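Garnside update changes move limits in Zerkby

Developer Jerkia has released the October update for its tile-matching game Zerkby. The patch, called Garnside after the chapter it adds, brings 30 new levels and changes how moves are counted on boards with locked tiles.

Until now, a swap that opened a lock used one move for the swap and a second for the lock. With the update installed, both are charged as one. Move limits on 55 existing levels have been lowered to match. Scores already recorded on those levels stay in place, but star ratings are recalculated the next time a level is finished.

"The old count was left over from the first build, when locks were a separate turn," said Senan Moynihan, lead level designer at Jerkia. "Players were planning for a cost that the board never showed them."
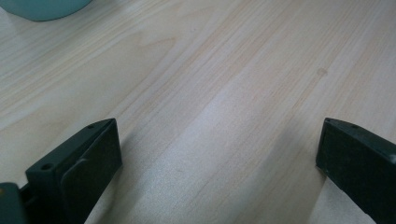
A light wooden tabletop with a teal object at one corner.

The color bomb has also been adjusted. It now clears its own row before the chain is resolved - previously the order depended on which tile was moved first. Yichen Duan, who maintains the board logic, said the fixed order removes a fault on level 39 in which a finished board could fail to register as complete.

Daily boards now unlock at level 50. Players below that point who already have access will keep it.

The update is a free download on phones and tablets. Progress should be synced before installing, as boards left open under the old version will restart from the first move. A fix for sound dropping out in the Xiong chapter is planned for the next patch.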